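Small firms around Sambridge that have been wondering whether a robot arm is really for them can now try one before they sign anything. Kostex has opened bookings for its two-armed hire kit, which comes with the arms, grippers, cameras and a person to help you settle in, and costs £2,958 for 10 working days.

Yuk-lan Tai, who looks after hire customers, told us she is happiest when people turn up with a job from their own shop floor, however humble it may seem. Picking up fruit and setting it down gently is a favourite first exercise (and a good deal harder to get right than it sounds!).
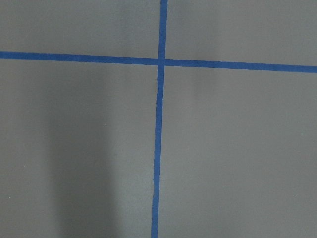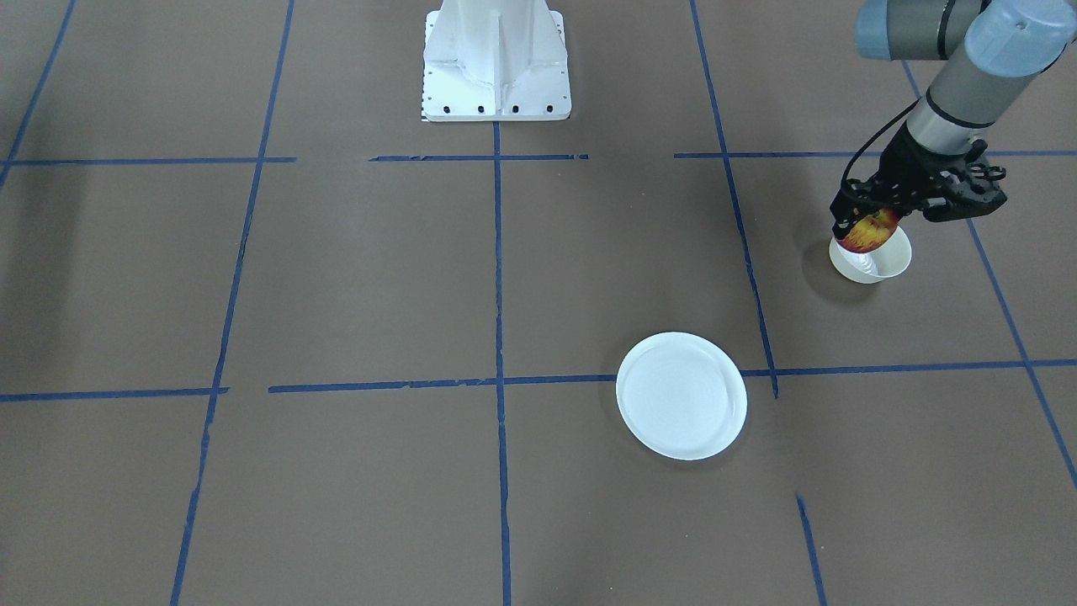
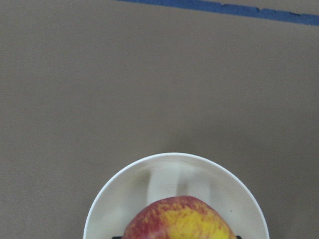
The price covers delivery as far as Drerkthorpe, and there is a telephone line open until six in the evening for anyone who gets in a muddle. So far 27 firms have put their names down, among them the bakery suppliers Mak, whose manager Zhuoran Lei is hoping to have his turn in November.

"We've talked about it over tea for years, and it's lovely to have a date in the diary at last," he said.

Kostex can take 32 bookings before spring, so do ring fairly soon if you are keen. Training for a second member of staff is charged separately.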